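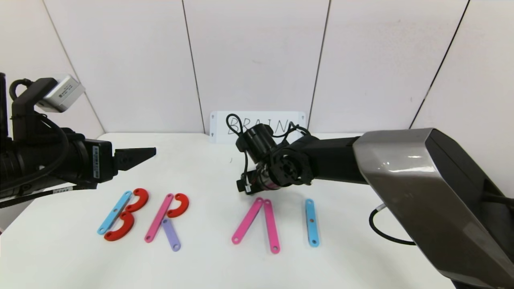

Home Stories Essays Archive Submit About

The Word of the Day

Hanane Badawi had packed learning kits at Corkeck for eleven winters, and in January they moved her to the other side of the tape.

The tape was yellow and ran across the floor of what used to be the sample room. Behind it was the white table and the two arms, and in front of it was a chair with wheels, a clipboard, and a box of index cards. Her job was to write a word on a card, stand the card against the wall, and wait.

"You're the teacher now," said Karim Younis, who ran the floor and had been told to say it.

"What does it pay, teacher?"

"Same."

"Then I'm the packer, sitting down."

Corkeck sold letters. More exactly it sold flat plastic bars and curves in a drawstring bag, with holes in the ends of the bars, and a booklet showing a child how to build the alphabet out of them. Every school order came with a sample board, a word the school had picked, laid out by hand and glued down. HELLO. READ. One school in the valley had asked for PERSEVERANCE, and Hanane had done all of it on her feet with a head cold. A good layer could do 118 boards in a shift. She had been a good layer.

Now the boards were going to the Fustura system, which was the name on the contract and also on the mugs.

The man from Fustura was called Vilhjálmur Brynjólfsdóttir, and he was polite and always a little chilly, as if he had come in from a car. He had explained the whole thing at the meeting in the canteen. The arms would read the word and choose the pieces. They would lay them. They would free people up.

"Free us up for what?" Nesma Zerouali had asked from the back.

"For higher-value tasks."

"Name one."

He had said that this was really a question for Corkeck, and looked at Karim, and Karim had looked at the coffee urn.

So Hanane wrote words. She wrote them in thin black marker because the thick ones had gone to the office. She wrote CAT and the arms made CAT. She wrote HOUSE and they made HOUSE, with a U so wide you could have parked in it. She wrote down the time at the start and the time at the end, and in the last column, under Remarks, she was supposed to write only if something needed a remark.

Her remarks ran onto the backs of the sheets.

"'Slow,'" Vilhjálmur read aloud. "'Slow. Slow. Stopped to think. R looks drunk.'" He turned the page over. "We'd prefer something more objective."

"How slow would you like it?"

"I mean a number, maybe. One to five."

"Is five drunk?"

He wrote that down, or wrote something down.

The trouble was that it worked. She had hoped it wouldn't, and for the first week she'd had good reason, but it got steadily less bad in a way that was dull to watch and hard to tell people about at home. Her sister wanted to know if it was like the movies. Hanane said it was like watching somebody else's uncle park.

What she did tell people was the part about Ataberk Aksoy. Ataberk had laid boards at the next bench for nine years, and he couldn't spell. He did it all from the order sheet, shape by shape, and he was faster than she was. When they shut the benches they offered him a place at the Brurkel warehouse, which was two buses away, lifting. They told him he had transferable skills. He came in to clear out his drawer on the morning she was set to do BRAIN, and he stopped at the tape with a shopping bag in his hand.

"Who picked that one?"

"It's on the list. El Khatib wants it. The science museum."

"They want it for the lobby?"

"They want 35 of them."

He watched the table. The B was down already, and the R, with its purple leg stuck out. The two pink bars of the A leaned together at the top. Past them stood the I, blue and more or less straight. The right arm was hanging over the point of the A with all its cables bunched on its back, and the left one was pointing at nothing much near the B.

"It did the I before it finished the A," Ataberk said.

"It does that."

"Where's the crossbar?"

"Maybe it's coming."

"You put the crossbar in before you move on. Otherwise you bump it." He shifted the bag to his other hand. "I bumped so many of those."

They waited. The clock over the door was the old one from the packing hall, and it was loud in here. She had the pen over the Remarks column. From where she sat the arm was in front of her own card, and she could read the beginning of the word and bits of the end of it, and she had the foolish thought that the thing had got in its own way and couldn't read it either.

"Is it broken?" he asked.

"Thinking."

"I used to get docked for that."

Karim came through with a visitor's badge in his hand and no visitor. He saw Ataberk and put on the face he used for funerals and price rises.

"They treating you all right over at Brurkel?"

"I start tomorrow."

"Good outfit."

"You been there?"

"I've heard it's a good outfit," Karim said, and then, because neither of them helped him, he looked at the table. "It's coming on, isn't it? You've got to admit."

"Do I have to admit it in the column," Hanane said, "or just out loud?"

"Vilhjálmur says in 2 months it won't need the cards. The orders go straight in."

He had said it to be cheerful. She saw him hear it. He turned the visitor's badge over and read the back, where there was only the fire assembly point.

"And the chair?" she asked.

"There'll be something. There's always going to be a need for somebody to, you know. Oversee."

"From where?"

"I'll ask," Karim said. He went out the way he had come, and they heard him say good morning to someone in the corridor in quite a different voice.

Ataberk hadn't taken his eyes off the A. Hanane knew what he was doing because her own hand was doing it, down beside the chair, thumb and two fingers. You took the short bar out of the tray without looking. You slid it in flat from the front so you didn't catch the legs. It took no time at all. She had never once in eleven years thought of it as a thing she knew.

"There's a tray over there," he said. "I could just reach in."

"There's an alarm on the tape."

"Is there?"

"There's a sign saying there's an alarm."

He laughed, and put the bag down on the floor, and then picked it up again. He had a bus to see about. He said she should come by for dinner when he knew what his shifts were, and she said she would, and asked if he wanted one of the mugs. He took two.

When he had gone she looked at the clock and wrote the time. Under Remarks she put: No crossbar. N outstanding. She thought about it and added a number, because they preferred a number, and then she uncapped the marker and started on the next card.

We use cookies to remember your reading preferences. Accept all / Manage settings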